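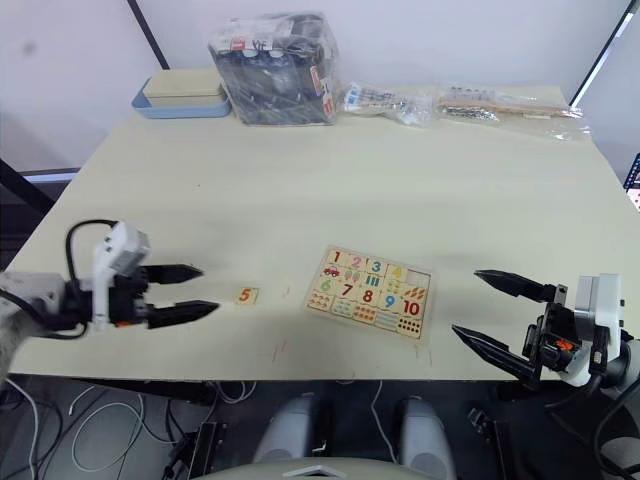 About Gilholm

Gilholm is a small day nursery and after-school club on the Clanwood road. We take children from 12 months up to the summer before they start school, plus older ones for the club after 3. Opened in June, in one room over a shoe shop. Bigger place now, with a garden.

What we do all day

Mostly play. Outside every morning, whatever the weather, so please send wellies and a spare pair of socks (two pairs if yours likes puddles). Lunch is cooked here. Nap after, for those who still nap. Number games, puzzles, painting and stories in the afternoon, nothing forced. Some children want to count everything in sight, some want to dig. Both fine.

Rooms

Joo is the baby room, quiet end of the building. Venar is for the threes and fours. They mix at teatime and in the garden.

Fees and places

Deposit is £150, taken off your first bill. Funded hours accepted, ask us for the form as the rules keep changing. Waiting list for Joo is long at the moment, Venar has a few mornings left. Siblings go first.

Getting here

Bus 717 stops at the gate. Parking is tight at pick up, please dont block the neighbours' drive.

The garden fund

Parents raised up to £2,000 for the new sandpit and the shed roof. Thankyou all. Roof is done, sandpit still waiting on the digger.

Visits are mornings only, ring first. Bring your child along, and their jab record if you have it handy.

Page updated 2024-01-29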